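Grovon Laundry Powder, Unscented, 6 lb Tub
Reviewed Oct 16, 2025

I switched to powder in May after the liquid I had been using changed its formula and started leaving a film in the detergent drawer. The Grovon tub was the cheapest unscented powder at the store that didn't have a brightener in it, so that's what I bought. I'm now most of the way through my second tub and have a fair idea of what it does well and what it doesn't.

We are a household of four with a front loader and moderately hard water. One of us works in a garage and one of us is nine years old. Most weeks that means seven loads, sometimes eight if there are sheets. I wash nearly everything at 40 degrees (our machine is a Dvořáček and only shows Celsius, so that is a warm wash) and use cold for dark clothes.

Everyday dirt comes out. Shirts, towels, socks and school clothes have been clean every time, with no smell left on them of any kind. If you are used to scented detergent this takes a week or two to get used to. The towels smell like cotton and that's all. My husband thought I had forgotten to put soap in. 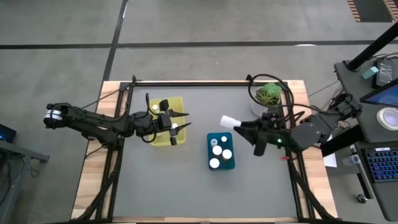

Grease is the weak spot. Motor oil on work pants comes out lighter but still visible after one wash, and I have to treat it first with a bar of laundry soap and let it sit. Salad dressing and butter are better, and came out at 40 without any help. What worked for the work pants was a soak. Two scoops in warm water in a plain tray, the see-through yellow kind like the one under the left arm, and the pants left in it flat overnight. A bucket also works, but the pants bunch up in it and the powder settles in the folds. With a tray you can push the stained part down and leave it alone.

Grass stains were fair. Two out of three pairs of baseball pants came clean after a soak, and the third still has a green knee. Blood came out in cold water with a paste of the powder and a little rubbing. Tomato sauce left a faint orange mark on a white napkin, and that mark faded after the second wash. I didn't try red wine.

How it dissolves

In warm water I have had no trouble. In cold water it depends on how full the machine is. A packed drum on the cold cycle left white specks on a black sweatshirt twice, and both times I had gone over the line on the scoop. Half a scoop and a looser load fixed it. If you wash everything cold, dissolve it in a cup of hot water first, or buy a liquid. The drawer stays cleaner than it did before. I wipe it out once a month and find a little dry powder at the back, and the film is gone.

The scoop and the tub

The scoop is the worst part of the product. It has two lines molded into the inside, in the same white as the rest of the plastic, and I can't read them without holding it up to the window. I went over the lower line with a permanent marker. The handle is too short to reach the bottom of the tub once you get down to the last third, so you end up with powder on your wrist.

The lid snaps on firmly at the front and poorly at the back. I leave the tub on a shelf in the basement, and by the end of the first one the top layer had caked. It broke up with a fork and washed the same as before. After that I started moving the powder into other containers.

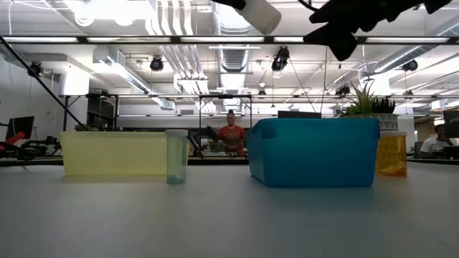

What I settled on is a bin with a tight lid for most of it and a small jar next to the machine for the week. The jar gets refilled on Sundays. Since then there hasn't been any caking, even through a damp stretch in late summer. I would still prefer that the tub did this on its own, given that the tub is most of what you carry home.

Skin and clothes

My son gets a rash from a lot of detergents and has had no reaction to this one. That is one child, so take it for what it is. Dark clothes have kept their color as well as they did with the liquid. I don't use it on wool. The label says not to, and I have a separate wash for that.

Price

I paid 40 cents a load by my own math, using the full scoop. With the half scoop I use for most loads, it comes out to 20. The Tusham powder on the same shelf costs a little less per pound, but it has perfume in it and I could smell it through the box. Plosov makes an unscented one that I liked, but the store stopped carrying it.

I wrote to Grovon about the lines on the scoop and got an answer in two days from a Settimio Marino in customer service. He said a scoop with colored lines was being looked at, and he offered to mail me a second scoop of the current kind. I said no thank you.

Would I buy it again

Yes, and I have the third tub already. It is good on normal laundry, fine on skin in our house, and cheap if you measure it properly. If you have a lot of oil or grease to deal with, plan on soaking or get something stronger for those loads and use this for the rest.

Four stars. I took one off for the scoop and the lid together.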